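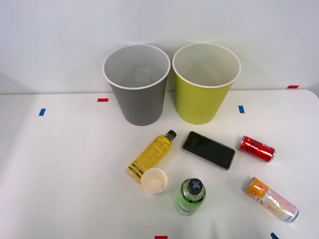 *Two open wastebaskets, one gray and one yellow-green.*

# Trash and Recycling: Common Questions from Vaswood Residents

Answers on this page apply to all rented and owned homes in Vaswood, including the Quintanilla apartments. Businesses have a separate agreement with Bredus, the hauler, and should call Bredus directly.

## Collection

### When is my trash picked up?

Friday, for every street in town. Trucks start at 7 in the morning and don't follow the same route each week, so a truck that reached you at noon last time may come first thing this time. Have your carts out before the start time. Thursday evening is fine.

### Is recycling picked up the same day?

Yes, but by a different truck. It may come hours before or after the trash truck. If one cart has been emptied and the other hasn't, leave the full one at the curb until evening.

### My cart was missed. What do I do?

Report it by noon on the next working day. Bredus will come back within 3 working days. A report made later than that is treated as a late set-out, and the cart waits for the next regular collection. Before you call, check for a tag on the handle. If there is a tag, the driver saw the cart and left it for the reason marked.

### What about holidays?

If a holiday falls on collection day, pickup moves to Saturday. A holiday earlier in the week changes nothing. Snow delays in February and March are posted on the town's front page as soon as Bredus tells us, usually the evening before.

### Where exactly should the cart go?

At the curb, handle facing the house, with an arm's length on each side. Keep it clear of mailboxes, parked cars, and low branches. On Mistmont Road, where there is no curb, use the gravel strip on the uphill side. Carts placed in the ditch will not be collected.

## Quintanilla apartments

### Do apartment residents get their own carts?

No. Quintanilla has shared dumpsters behind each building, one for trash and one for recycling. The rent covers both.

### What kind of container should I keep indoors?

Whatever fits your kitchen. The town doesn't supply indoor bins and has no rule about their size or color. Some households keep one for trash and one for recycling next to each other. Others keep a single trash can and carry recyclables down by hand every day or two. If you share the apartment, agree on which bin is which and put a label on it. Most of the mixed loads we see from apartments come from homes where people had different ideas about that.

### Can I leave a bag outside my door overnight?

No. Bags in hallways are a fire code matter and management will charge you for removing them.

### The dumpster is full. Can I put my bags beside it?

Please don't. Use the dumpster behind another building, or take the bag back up and try the next day. If the same dumpster is full before collection two weeks running, tell the management office and ask them to request a larger one.

## What goes in recycling

### What does Bredus accept?

- Plastic bottles, jugs, and tubs
- Steel and aluminum cans
- Glass bottles and jars, any color
- Flattened cardboard
- Office paper, mail, newspapers, and magazines
- Milk and juice cartons

### What does it not accept?

- Plastic bags and film
- Foam cups, trays, and packing blocks
- Drinking glasses, mirrors, and window glass
- Ceramics
- Clothes and shoes
- Batteries of any kind
- Anything with food still stuck to it

Plastic bags cause the most trouble. They wrap around the sorting machinery, and the line has to be stopped to cut them out. Please empty your recyclables into the cart loose, and put the bag itself in the trash or take it back to a store that collects them.

### Do I need to take labels off bottles?

No. Paper labels and plastic sleeves are both handled at the plant. Empty the bottle, give it a quick rinse if it held something sticky, and screw the cap back on. Loose caps are too small to be sorted and end up as trash.

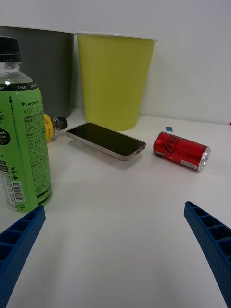
Paloma Haddad asked whether a soda bottle has to be crushed before it goes in the cart, and said her last town insisted on it. Vaswood doesn't. You may squeeze a bottle to save space, but don't stamp it flat. The sorting line reads very flat pieces as paper.

### How clean is clean enough?

Empty and free of food you could scrape off with a spoon. A film of shampoo or a few drops of juice won't matter. Peanut butter jars are the usual question: if you can't get most of it out with a spatula and warm water, put the jar in the trash.

### Are pizza boxes OK?

The lid usually is. Tear it off and recycle it. If the bottom is greasy, it goes in the trash or in your compost.

### What about paper cups?

Trash. Nearly all of them have a plastic lining. The cardboard sleeve can be recycled.

### Can I recycle shredded paper?

Only in a closed paper bag marked "shred." Loose shreds blow out when the cart is tipped, and residents on the lower end of Mistmont Road have had enough of it.

## Tags, fees, and extra items

### What do the tags mean?

A yellow tag is a notice. The cart was emptied, but the driver saw something that didn't belong. A red tag means the cart was not emptied. Take out the item marked on the tag and set the cart out again the following week. There is no fine for a first or second red tag. After the third in one year, recycling service at the address is suspended until someone at the house has spoken with the public works office.

### Can I put out an extra bag of trash?

Yes, with a sticker. Stickers are sold at the town office and at the hardware store. Each one covers one bag. Tie the bag shut and set it next to the cart, not on the lid. Extra recycling needs no sticker, but it must be in an open box or a spare bin the driver can lift.

### Is there a weight limit?

A cart can weigh up to 100 pounds, including what's in it. Dirt, sod, bricks, and concrete aren't allowed in any amount.

### How do I get rid of a couch or a mattress?

Book a bulky pickup through the town office. Every household gets one free pickup a year. Mattresses have to be wrapped in plastic, and the office will give you a mattress bag if you ask at the counter. Refrigerators and air conditioners are taken on separate days, so mention them when you book.

### Where do batteries, paint, and light bulbs go?

To the drop-off shed behind the public works garage, open Saturday mornings from 9. Put tape over the ends of lithium batteries before you come. Latex paint that has dried solid in the can is ordinary trash with the lid left off. Oil-based paint always goes to the shed. Motor oil is accepted in a sealed container, but not mixed with anything else.

### What about medicine?

The shed doesn't take it. Use the drop box in the lobby of the police station. Needles need to be in a hard container with a screw lid, and the clinic takes those, not the police.

## Carts

### My cart is cracked or the lid is gone. Who replaces it?

Bredus does, at no charge, if the damage came from normal use. Write your address on a piece of tape, stick it to the lid or the front, and leave the cart at the curb on the day you are given. If a cart was burned by fireplace ashes, the replacement is billed to the household. Ashes must be cold and bagged.

### Can I switch to a smaller cart?

Yes, once a year. The monthly charge drops from the next billing period. You can also go up a size at any time, and the new rate starts when the cart arrives.

### I'm moving. Do I take the cart with me?

No. Carts belong to the address. Leave them empty, near the garage or side door, and tell the town office your last day so the bill can be closed.

### Who do I call?

For missed pickups and broken carts, call Bredus at the number on your cart lid. For stickers, billing, bulky pickups, and questions about red tags, ask for Viorica Ristić at the public works office. The office closes for lunch, and messages left then are returned the same afternoon.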